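**Mogensen releases Clisero 240 woven cotton for commercial laundries**

21 May 2025

Textile supplier Mogensen has released Clisero 240, a woven cotton cloth for table linen, drapes and protective covers in hospitality and health settings. The cloth is sold by the roll and as hemmed flat goods, and replaces the previous Clisero grade, which closed to new orders in April.

Clisero 240 has a finished weight of 240 grams per square metre. It is made from 100 per cent combed cotton in a plain weave and is dyed in the piece after scouring. The finish contains no added softener. Mogensen removed softener from the specification after laundry customers reported uneven absorbency in the first few wash cycles.

Residual shrinkage is held to 3 per cent in the warp and 3 per cent in the weft, measured after five domestic washes and a line dry. The earlier grade carried a limit of 5 per cent in the warp only. Cut lengths for hemmed goods have been revised to suit, and customers who reorder by finished size do not need to change their order codes.

Weaving is carried out at the Vimaline mill. Dyeing and finishing are done at the Zisetar works, where a stenter line was recommissioned for the wider cloth. Each dye lot is assessed against a retained standard under daylight and warm white lighting, and the lot number is printed on the selvedge label. Orders that must match across several deliveries should quote the lot number of the first.

Colour fastness to washing and rubbing is reported on a data sheet supplied with every roll. Darker shades should be laundered separately for the first three cycles. Chlorine bleach is not recommended for any dyed shade; oxygen-based products may be used at the dilution given on the sheet.

Rolls are wound on a cardboard core and wrapped in recyclable film. They should be stored horizontally, off the floor and out of direct sunlight. Folded stock may hold its crease lines until pressed, and a medium steam setting is suitable for all shades. Hemmed goods are packed flat and can be supplied unpressed on request.

The minimum order for stock shades is one roll. Custom shades are dyed to order from a submitted sample, with a laboratory dip returned for approval before bulk production begins. Swatch cards, data sheets and the revised price list are available from Mogensen trade sales.

Existing account holders will receive the new swatch card with their next delivery. Trade enquiries should include the account number, the shade required and the finished width.

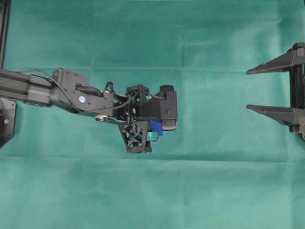
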